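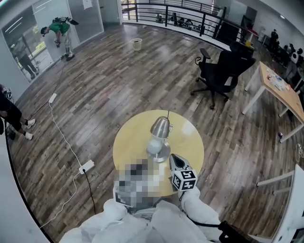
1 min read · 162 words

Kirkari lamp and side table set

What the set covers

Kirkari is a small collection of clips about one piece of furniture and one object: a round side table in light wood and a silver metal desk lamp. The task is moving the lamp onto the table, turning the shade and running the cord toward the far edge.

Contents

clips/ – 40 recordings, one placement each
stills/ – 22 single images
notes.csv – one line per clip, with start and end position of the lamp

The lamp

Domed brushed-steel shade, white frosted section under it, round base. The cord is thin and dark. Notes give the shade as "down", "level" or "up". The base counts as placed once all of it is on the tabletop.

The room

Wood-look floor in long gray and brown planks, with a glass wall along one side. Reflections off both are left in.

Known gaps

Clips 3 and 22 have no end position. The bulb is never switched on in any clip.

Changes

1 August 2026 – cord column added to notes.csv, Wornard naming dropped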